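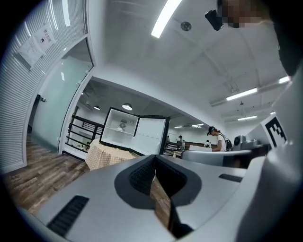 Priedītis Folk Music Archive: Frequently Asked Questions

Last revised 06/06/2022

What does the archive hold?
The archive holds sound recordings, songbooks and field notes on the folk music of the Baltic countries. The largest part is the Vaher collection of 505 reel tapes, given by Uldis Vaher, which covers wedding songs, herding calls and dance tunes for fiddle and zither. Printed songbooks are listed in a separate catalog.

Who may use the collections?
The reading room is open to any adult with a valid photo ID. Visitors under 18 must come with a parent or teacher. Membership is not required to listen on site, but it is required to borrow printed music.

How do I request a recording?
Requests are made through the Flinico catalog, using the shelf number shown beside each title. Please allow two working days for tapes that have been digitized. Tapes that have not been digitized are not played for visitors, and a request for one is treated as a request for digitization.

Why do several songs appear under more than one title?
Singers in neighboring parishes often used the same melody for different words. The archive keeps the title given by the singer and adds a melody number. A search by melody number will return all known versions, including those in other languages.

May I use a recording in a film, broadcast or album?
Written permission is needed in every case. Many of the songs are in the public domain, but the performance on the tape may not be. Applications are reviewed by Rasa Grigaitė, Head of Rights. The fee for commercial use is 200 euros per track. Schools and nonprofit groups are exempt from the fee but must still apply.

Are sheet music transcriptions available?
Transcriptions exist for 270 of the songs in the Vaher collection. Most were prepared by Indrek Kairys and show the melody and first verse only. Chords are not supplied. Errors may be reported by e-mail with the melody number in the subject line.

What is the Mistari series?
Mistari is the archive's series of public listening evenings, held at the Tranarau hall. Each evening is given to a single instrument or type of song. Admission is free, and seats cannot be reserved. The June evening is on the bagpipe and will be led by Ilze Koppel.

Can I donate tapes or instruments?
Tapes, discs and notebooks are accepted after review. Instruments are not accepted at present. Please do not mail original material before you have received a reply.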